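The arm on second shift: a talk with a floor lead at Brodico

Parkville, 01/09/2023

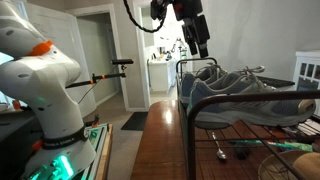
Does the arm replace anyone on the crew? So far it has replaced tasks, mostly the picking up and putting down, and the crew is the same size it was before the contract started.

So says the floor lead at Brodico, the returns and repacking shop off the Parkville ring road. We talked in the break room, twenty minutes before the shift change, with the door open because she had to keep an ear out. No names, she asked. Fine by us. She has been there 9 years and started on the tape gun.

Her version of the last few months goes quick. Management signed with Berkitz, the outfit that sets up the arms and trains them on household goods. Meeting in the canteen, slides, a lot of folded arms. "Half of them thought it was a layoff speech. I thought so too. I had my coat on."

It wasn't. What came instead was a retraining list. 77 people on the payroll, 2 picked for the first round, both from sorting. Paid at the same rate while they learned, then a bump. A small one. "Call it gas money."

And the work itself? Different tired, she says. Before, it was wrists and lower back. Shoes, kitchen stuff, hats, whatever people send back, out of the box and onto the rack, eight hours. Now the two on the arm mostly watch, reset, start again. "You go home and your back's fine and your eyes hurt. My sorter, she said it's like minding a toddler who never gets hungry."

She laughs at that, then stops. Not everybody likes minding. One of the first pair asked to go back to the line after a month and they let him, which she was glad about. "He wanted to talk to people. You can't really chat over there, you have to keep looking. He's on the dock now. Happier, louder."

What does she wish had gone different. Long pause. The breaks, she says. The old line stopped all at once, everybody out, cigarettes and phones. The arm doesn't stop when the line does so the person on it was eating alone. Took till January to fix. Now somebody swaps in, it's on the board, it's in ink.

Then the numbers thing. Dauda, the software the shop uses to log everything, started counting resets per hour and putting it up on the big screen next to the picking rates. "So you've got a person up there in red because a machine dropped a shoe. That's not their shoe." The screen came down after a week of complaints. The counting still goes on but only the leads see it, and she says she doesn't look at it much. Should she be telling us that? Shrug.

Hiring, she's less sure of. Nobody was let go, true. But when two people left last fall their jobs were not posted. "That's how it'll happen if it happens. Quiet. You don't get fired, you just don't get a new guy next to you." She has asked upstairs for it in writing, how many jobs on sorting and for how long. She got a phone call back, nothing on paper yet.

Still, she'd keep it. Surprised us a little. The heavy boxes are next, according to Berkitz, and thats the job she would hand over tomorrow. "Come take the boxes. Please. I've got a woman with a bad shoulder who won't admit to it." What she'd want first is a say in where the thing goes, and who decides it's ready. Last time they found out from a chalk line on the floor.

The training, was it any good? Two days in a classroom, most of it safety, then standing next to a Berkitz tech for a couple weeks. The classroom part she would cut in half. The standing next to someone part she'd double. "You learn where to put your hands and when to hit stop. Nobody learns that off a slide." Older workers did better then the office expected. They were slower to start and quicker to hit the button when something looked off.

Any advice for other shops? "Ask about the breaks. Ask what goes on the screen. And get the jobs part on paper before they plug it in, I didn't."

The buzzer went and she was up already, gloves in her back pocket, asking somebody down the hall if the dock door was shut.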